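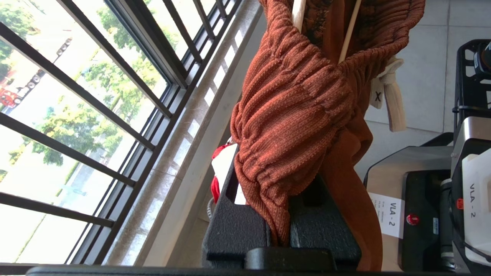 CLARKDALE, 6/9/05

I was fined last month for doing 19 miles an hour over the limit on the Correia road, and I would like to say before anything else that I deserved it. I was late, I was cross, and there is a primary school at the bottom of that hill. I paid my 440 and came home feeling rather small (my sister made sure of that, bless her).

What has bothered me since is how little it hurt. I have a pension and a paid-off house. Rommel Rivera, who was ahead of me in the queue at the court office, drives nights for a bakery and had been handed exactly the same sum. For him it was most of a week's wages, and he had to ask for time to pay.

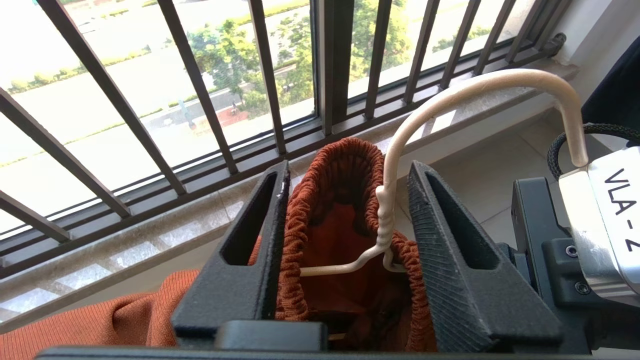
A fine that knows what you earn

Other countries set speeding fines by income, and I can't for the life of me see why we shouldn't at least try it. Niamh Quinlan, who sat as a magistrate for years and is no soft touch, tells me she used to dread the repeat offenders in smart cars far more than the lads in old bangers. One man came before her so often that he'd paid 2080 in all and still asked, quite cheerfully, whether he could settle by cheque! 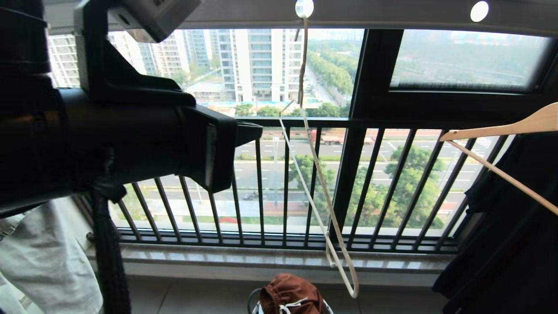
What about the paperwork?

People will say it's too much bother, and I do see that somebody would have to check the figures. But the court already sends out nearly 700 reminder letters a year to people who haven't paid, and I'd sooner that time went on getting the sum right at the start. Lourenço Matos wrote on this page in March that the law should treat everyone the same. I agree with him, and I don't think it did so for Mr Rivera and me.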